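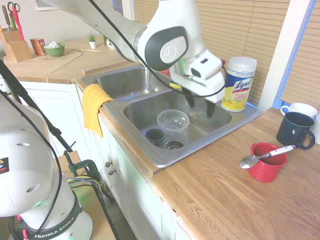

Onley Street Shared Kitchen: Frequently Asked Questions

Last updated 13/05/2021

Who can book the kitchen?

Anyone who lives in the Balogun Building or the Grusalden Annex. Guests may cook, eat and wash up, but the booking has to be in a resident's name. We like to know whose name to put on the note.

How do I book?

Use the sheet by the mailboxes or email the office. Slots run for 3 hours. If you need two in a row, ask first. If you need three in a row, you are running a restaurant, and there's a separate question for that further down.

What does it cost?

Nothing for the first 5 bookings in a calendar year. After that it's a small fee, listed on the sheet, which goes toward dish soap and the slow replacement of our teaspoons.

Where do the teaspoons go?

We don't know. Please check your drawers.

Can I leave dishes to soak?

Until the end of your slot, yes. Overnight, no. A casserole dish that has been soaking since August is no longer soaking, it's living here.

What can go down the sink?

Water and soap. Rice, coffee grounds and bacon fat go in the trash, the fat in a jar or can with a lid. The strainers lift out for emptying, and they go back in afterward. Our last plumber's visit turned up enough orzo for a side dish.
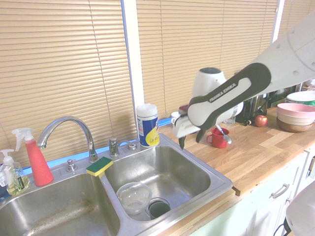 The double sink, with a bowl in the right basin.

Can I cut directly on the counter?

Please don't. It's butcher block, and we realize the name is asking for trouble, but the cutting boards are in the tall cupboard. Hot pans go on the trivets. Wipe up beet juice quickly and turmeric even faster.

What's wrong with the oven?

The Beretti runs hot at the back and cool at the front. Turn your tray halfway through and it comes out even. The dial has lost its numbers above 400, so Ekkachai Chaimongkol on the second floor drew them back on in paint pen. They're closer than the originals were.

Can I use things I find in the fridge?

If it's on the top shelf, help yourself. Anything lower down belongs to someone, even the mustard. Items with no name and no date are thrown out when the fridge is cleaned - this includes your sourdough starter, whatever you've called it.

Can I sell what I make here?

No. We aren't licensed for it. Bake sale items are fine as long as the sale is in our own lobby.

How many people can be in the room?

Eight, and that includes the ones who are only keeping you company.

I broke something. What now?

Email the office and tell us what it was. Mugs are forgiven. The stand mixer would be a longer conversation.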